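Chapter 6
Friction: The Force That Gets the Blame

Push a bookcase across a room and you will form an opinion about friction. It will be a low one. Friction wears out brake pads, ruins knees in gym class and sends car engines to an early grave. Physics problems are forever telling you to ignore it, as one ignores an uncle at a wedding.

In this chapter we stop ignoring it. Without friction you could not walk, tie a shoe or pick up a pencil, and this book would slide off your desk at the first sneeze - a loss some readers may bear bravely.

We begin with two kinds. Static friction acts between surfaces that are not sliding past each other. Kinetic friction acts once they are. Static friction can usually reach the higher value, and so a crate that needs a push of 100 newtons to get going may need less to keep going.

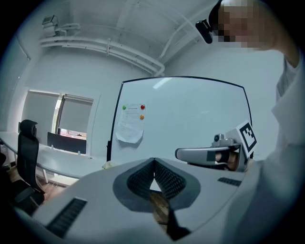 Friction also depends on which materials meet, and it pays little attention to how wide the contact is. A rubber sole grips dry concrete well and wet ice hardly at all. Floors make a good first study. Take a brown wooden one like the patch visible through the V-shaped notch: a sock, a sneaker and a chair leg would each give you a different coefficient on it. You will measure all three in Lab 2, so bring socks you are not proud of.

6.1 Static Friction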